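FIMOTECK OPENS FOOD SORTING BENCH AT BUSTHORPE

Shared worktable will be used to plan how mixed groceries are laid out, picked up and packed

BUSTHORPE - Fimoteck said today that its new food sorting bench at the Busthorpe site is open and will run through December. The bench is the first part of Nindico, the company's program on the handling of mixed groceries for small stores and meal box packers.

Most packing advice is written for full cases of one product. Small packers seldom work that way. An order may call for one egg, a couple of peppers and something soft, all going into the same box, and each has to be picked up and put down differently. Nindico looks at that kind of order. 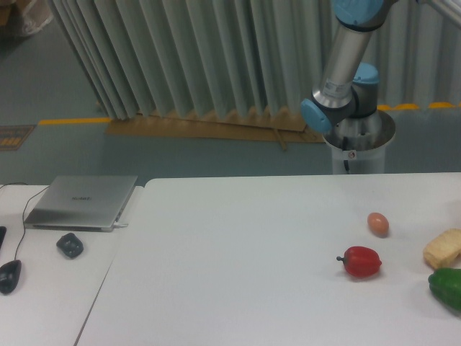
The layouts at Busthorpe are kept simple. A session uses a handful of items on a plain white tabletop, with bell peppers and an egg among the regulars. Items are set down with gaps between them at the start of a session and moved closer together as the work goes on. Staff keep their notes at a second table, pushed up against the first so that a layout can be recorded without anyone walking away from it.

Bell peppers were chosen early. They come in several colors, they are hard to stack, and they do not sit the same way twice. A pepper on its side can roll when the one next to it is lifted. Eggs were added after packers asked for them.

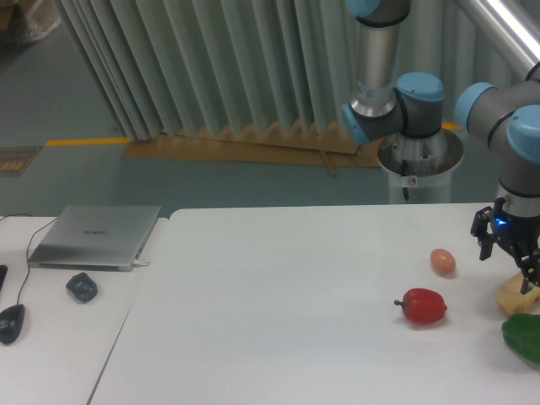

Fimoteck plans to record 872 layouts before the program ends. Each one is given a number, a short note on the order in which the items were taken, and a mark for any item that shifted out of place. Up to 40 layouts can be completed in a working day, which starts at 8:30 a.m.

The written guide that comes out of the work will be 2 pages long. Packers who were shown an early draft asked for something that could be taped to a wall, and the longer version was dropped.

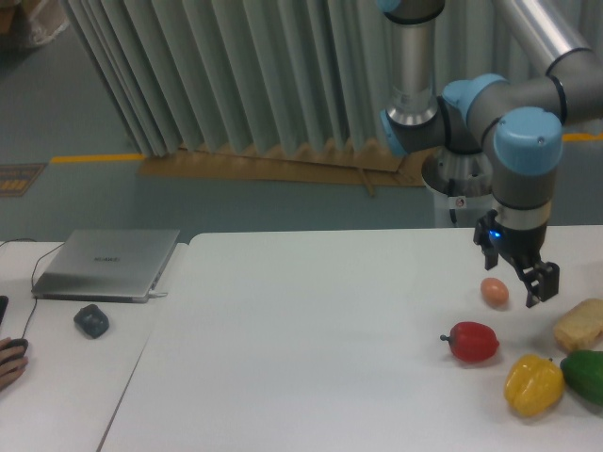
Color is also part of the plan. Red, green and yellow peppers are placed side by side in some layouts and apart in others, so that the guide can say whether mixed colors slow down a packing line. Results on that point are not ready and will be released separately.

Huang, the packing supplier that is paying for part of the program, will print the guide and send copies to 100 stores and packers. There is no charge for the guide, and stores do not have to be Huang customers to get one.
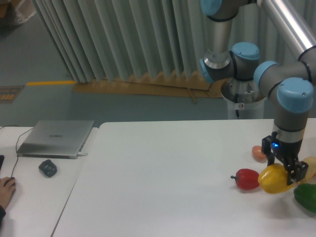 Huang said that its own customers ask about eggs more than any other item, and that it would like the egg layouts to be finished first. The supplier added that it has not asked for any change to the peppers.

Requests for the guide can be left at the Busthorpe front desk or sent to Fimoteck by mail. Stores should give a delivery address and the number of people who pack orders on a normal shift.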